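Nirkeo arm, bag task: speaker notes
Shared workshop open evening, 20/04/2023
Slot is short. Skip the part on wiring if running over.

Opening
Say what Nirkeo is: a tabletop arm built on the workshop bench, two black fingers, a small camera at the wrist. Controller code is called Ullia. Mention that the arm was finished before there was a plan for what to do with it.

Why bags
Rigid blocks were fine by the end of the first month. Pick, place, repeat. A bag has no fixed shape, so the position saved from the last run is no use on the next one. I wanted a job where the camera had to do some of the work.

Parts and cost
Total spend is 975 dollars, counting the two motors I burned out. The wrist camera is the cheapest part on the arm. Fingers are printed, third version. The first two had flat faces with hard corners, and film slid off them. Pass the old fingers around here.

What the camera sees
Up close, clear film gives the software very little. It takes on the color of whatever is behind it, and every crease throws a highlight that moves when the arm moves. Ullia kept treating the highlights as edges. I spent most of the winter trying to filter them out and then stopped.

The change was to ignore the film and look for the closure. A red strip is easy to find against a pale table.
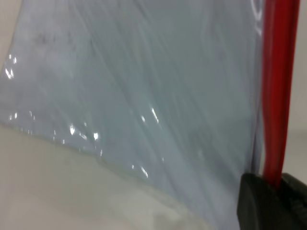

So the program now looks for a long red band, fits a line to it, and turns the wrist to match the angle of the line. Then it moves in and closes. The color threshold has to be set again when the shop lights are changed. Bags with a clear closure don't work at all with this method. Say so before someone asks.

Results
153 logged attempts since the new fingers went on. 44 failures. Of those, 9 were the arm stopping on a cable snag and have nothing to do with vision. Most of the rest were the fingers closing just beside the strip. Numbers are on the handout.

Still open
Pulling the bag open needs a second hand. Peng is the name for the second arm. It has a base and one joint so far. Aim is to have it moving in May.
No force sensing yet. Motor current is a poor stand-in, and the reading drifts as the motors warm up.

Demo
Home the arm first. Check the cable is over the shoulder joint. Run three picks, then stop, even if the third one misses.

Questions
Code and finger files are in the Nultent folder on the workshop drive. Ask for the login at the front desk.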